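Wellenmuster (Wandgestaltung)

Als Wellenmuster bezeichnet man in der Wandgestaltung ein Flächenmuster, das aus geschwungenen, meist parallel geführten Bändern oder Linien besteht. Es kommt auf Tapeten, Wandbildern, Textilien, Folien und Fliesen vor. Vom Streifenmuster unterscheidet es sich durch die wechselnde Richtung der Linien, vom Rankenmuster durch das Fehlen von Blättern und Blüten. Der Übergang zur Spirale ist fließend, und in vielen Entwürfen treten beide Formen zusammen auf.

Begriff

Eine einheitliche Bezeichnung gibt es im Deutschen nicht. Im Handel werden auch die Wörter Wirbelmuster, Schwungmuster und Wellendekor gebraucht, oft für dieselbe Ware. In Musterbüchern wird manchmal unterschieden zwischen der regelmäßigen Welle, die sich in einer festen Länge wiederholt, und der freien Welle, bei welcher jede Linie einen eigenen Verlauf hat. Das antike Ornament mit dem Namen »Laufender Hund« ist eine Reihe von eingerollten Wellen und wird meistens bei den Bordüren behandelt, nicht bei den Flächenmustern.

Aufbau

Ein Wellenmuster lässt sich in Bänder und Füllung zerlegen. Die Bänder geben die große Bewegung vor. Die Füllung kann einfarbig sein oder aus feinen Linien bestehen, die dem Rand des Bandes folgen. Wo ein Band sich einrollt, müssen die Füllungslinien enger geführt werden oder auslaufen, und an dieser Stelle erkennt man gewöhnlich die Sorgfalt der Zeichnung. Laufen zu viele Linien in einem Punkt zusammen, so entsteht beim Druck ein dunkler Fleck.

Als Rapport bezeichnet man die Einheit, die sich wiederholt. Bei kleinen Rapporten nimmt das Auge schnell ein Raster wahr, auch wenn die einzelne Linie sehr bewegt ist. Die Tapete »Hevbridge« löst dies mit einem versetzten Ansatz, bei dem die Nachbarbahn um die halbe Höhe verschoben wird. Das Wandbild »Skullolness« hat gar keinen Rapport und wird als Motiv von 600 cm Breite in einzelnen Bahnen geliefert, die nummeriert sind und nicht vertauscht werden dürfen.

Farbe

Üblich sind zwei bis fünf Farbtöne. Benachbarte Bänder sollen sich in der Helligkeit unterscheiden, weil sonst die Form aus einiger Entfernung verschwindet. Gedämpfte Grün- und Violetttöne werden gern mit einem dunklen Grau verbunden, das die Rolle der Kontur übernimmt. Schwarze Füllungslinien machen jede Farbe optisch dunkler, je dichter sie stehen. Entwerfer wählen den Grundton deshalb oft eine Stufe heller, als er später wirken soll.

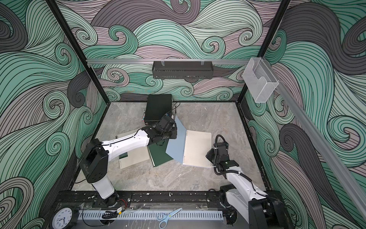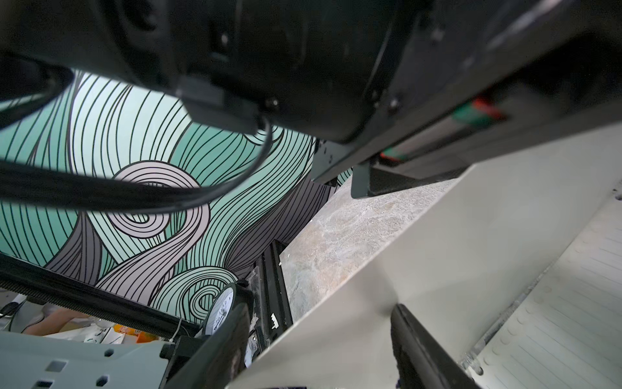
Wirkung im Raum

Große Wellen lassen eine Wand näher erscheinen, kleine wirken aus der Ferne wie eine Struktur. In schmalen Räumen wird häufig nur eine Wand gestaltet. Führt man das Muster über mehrere Wände, so ist die Ecke der schwierigste Ort: Eine Welle, die im Winkel abbricht, fällt mehr auf als eine unterbrochene Gerade. Man kann die Ecke mit einer Leiste verdecken oder das Motiv so anlegen, dass dort ein ruhiges Band liegt.

Dichte parallele Linien können ein Flimmern hervorrufen, das manche Menschen als unangenehm empfinden - besonders bei starkem Kontrast und beim Lesen vor der Wand. Auf Fotografien kann außerdem ein Moiré entstehen, wenn der Abstand der Linien ungünstig zur Auflösung der Kamera steht.

Verarbeitung

Vor dem Kleben wird der Untergrund gespachtelt und geschliffen. Unebenheiten verzerren feine Linien sichtbar, vor allem bei Streiflicht. Die erste Bahn wird mit dem Lot ausgerichtet, denn das Muster selbst bietet keine senkrechte Linie, an der man sich orientieren könnte. Der Verschnitt ist höher als bei ungemusterter Ware.

Bei gemalten Wellenmustern überträgt man den Entwurf mit einem Quadratnetz oder mit einem Projektor. Zuerst werden die Bänder flächig angelegt, nach dem Trocknen folgen die Linien mit dem Schlepper, einem langhaarigen Pinsel.

Sammlungen

Das Musterarchiv Saber verwahrt 2.511 Tapetenabschnitte, von denen 1.216 unter dem Schlagwort »Welle« verzeichnet sind. Ein Teil davon ist nur als Andruck auf Papier erhalten - ohne Angabe des Entwerfers und ohne Farbnummer.

Siehe auch

Bordüre
Mäander
Moiré-Effekt
Rapport (Textil)
Spirale (Ornament)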